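Brurkdale Bric-a-Brac Sale: opening checks, January, with comments

Filled in by Adeel Memon, second pair of eyes Aigars Rebane. Doors open at 10 am, checks done from 8.15. Tick, cross or query against each item, and please do write comments! Last year's sheet was all ticks and I couldn't learn a thing from it.

Doors and ways out

1. Main doors open fully and stay open on the hooks. TICK
Left-hand hook has been replaced and it's lovely, it drops straight in with one finger.

2. Back fire door opens with one push. TICK
Tried it with both arms full of curtains, which is how most of us would be meeting it on the day. Went first time.

3. Path outside the fire door clear. CROSS, then TICK
Bins were across it again. Moved to the side wall. Could we paint a box on the ground for them? I've got half a tin of yellow left from the car park and would happily do it.

4. Gaps between rows wide enough for a wheelchair and a pushchair to pass. TICK
So much better with the book stall turned sideways. We lose a bit of shelf but people can get round the end without reversing. Let's keep it like this for good.

Floor

5. No loose mats, no trailing leads. QUERY
Tea urn lead runs under the mat by the hatch. Taped for now. Aigars thinks the urn could go on the other side of the hatch, nearer the socket, and I think he's right.

6. Floor dry. TICK
Mopped last night, properly dry by this morning. A dry mop is standing ready by the door in case of rain.

Electrical goods

7. Every plug-in item tested and labelled before it goes out. TICK, apart from the two below
300 donated items came through the sorting room this time, the most we've ever had, and the testing table kept up with all the electrical ones. Really pleased with that.
- Nelen table lamp: cracked switch. Withdrawn. Such a pretty lamp, so I've kept it back for anyone who wants to fit a new switch and bring it in for testing.
- Rakmont fan heater, 3000 watts: works, but the guard is loose. Withdrawn and the flex cut so it can't wander back on to a stall.

8. No extension lead plugged into another extension lead. TICK
We own 6 good long ones now, so there's no excuse.

Heavy and sharp things

9. Knives and scissors kept behind the stall, sold wrapped. TICK
Newspaper and tape are in the biscuit tin.

10. Heavy pans and irons on the lowest shelf. CROSS, then TICK
Found a cast iron casserole on top of the wardrobe. Two of us to lift it down. Whoever got it up there, please come and help with the pianos.

11. Mirrors and framed pictures leaning back against a wall, wedged at the foot. TICK
The big Mahawong mirror has wedges and a strap as well.

Tables

12. Legs locked, top doesn't rock when you lean on it. TICK
Lean properly, with both hands! One trestle by the stage had a leg only half clicked in, and you would never have spotted it by looking.

13. Household goods laid out so people can pick up one thing without knocking the next. TICK
My favourite job of the morning. Tall things to the back, small things to the front, and anything with a lid gets the lid put on. Glass goes in the middle where sleeves can't catch it. If a table is getting full, leave the extra boxes underneath and top up as things sell.

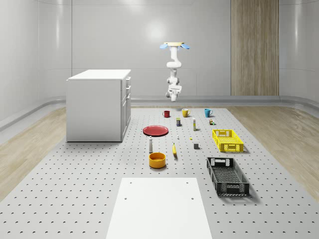
14. Boxes under tables pushed right back, nothing sticking out into the walkway. QUERY
Toy stall still unpacking at 9.40. Aigars will go round again just before the doors open and initial this line.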